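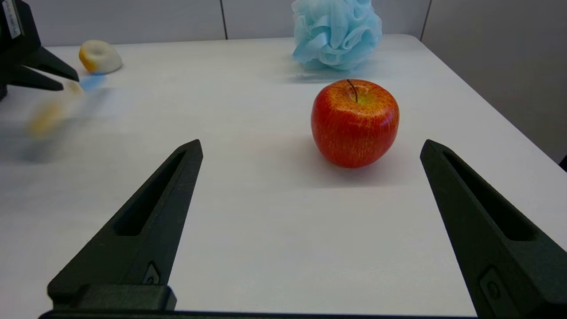 Two Thousand Apples Later

Flulness says its Maltdale lab has gathered 2,000 examples for Multa, its tidying system, and that a robot trained on them will cope with any kitchen table. I doubt it. Every table in the set is white and evenly lit. An apple, a bath pouf, a basket – my own table in Pennington has never been that polite.

More examples of the same easy job teach the same easy job. The lab ran its trials over nine days in June 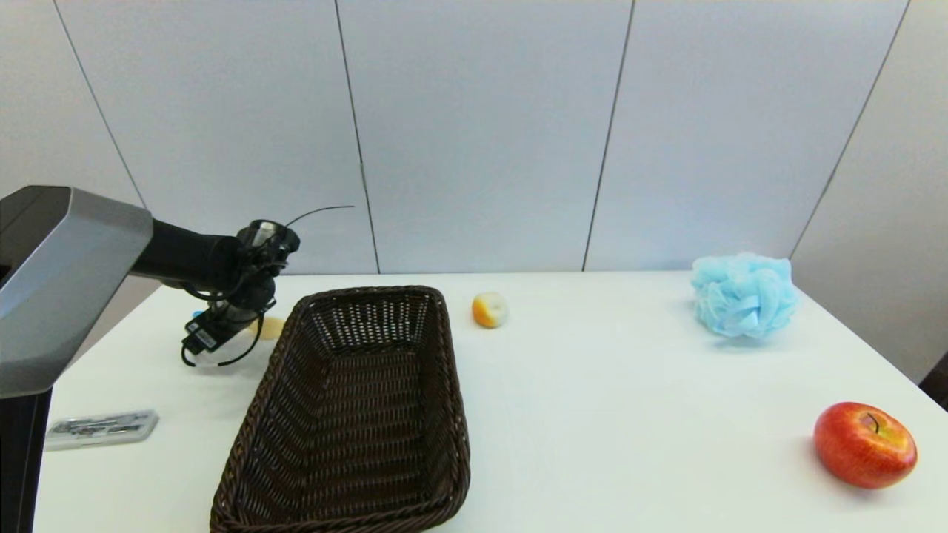 and, by its own notes, changed the room lighting twice. I would trade half the set for seven messy homes, with crumbs, mail and a kid's elbow in the way. Until Flulness gathers those, I'd read the success rate as a score for one room.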